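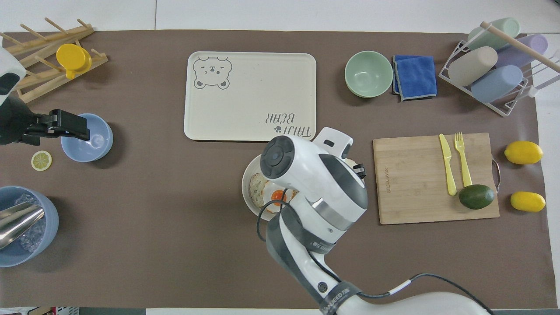

Trilok asked last time why we plate before we clear, when every cookbook he owns says clean as you go. Fair point. Short answer – the breakfast unit is about the plate. Clearing gets its own week in May.

Unit 3 notes, Small Table Breakfast

Read pp. on eggs before class. Bring apron, hair tied back.

Setup
Mat down first, everything else goes on the mat.
Plate low and center, nearest you. Bread one side, fried egg next to it, so neither sits on top of the other.
Tray behind the plate. Bowl and folded cloth to the right of that.
Cups on their sides in the wire rack, top right. Not in a stack, they stick.
Board on the right. Knife and fork together, handles toward you. Avocado and lemons stay over on that side too.

Plating
Toast goes on first. Egg second, yolk whole if you can manage it. Broken yolk = still graded, don't start over.
Leave some rim showing.
Avocado is cut last, it browns. Lemon right after. Dont squeeze it over the egg.

Common mistakes from the last group
Reaching across the plate to get to the board (sleeves!!)
Cloth left under the bowl
Tray pulled too far foward, then no room to work

Grading
Layout, plating, then the written bit – 400 words, what you would move and why. Vandana Bhatt takes late ones, ask her first.

Next time: porridge. Yuxi has the shopping list.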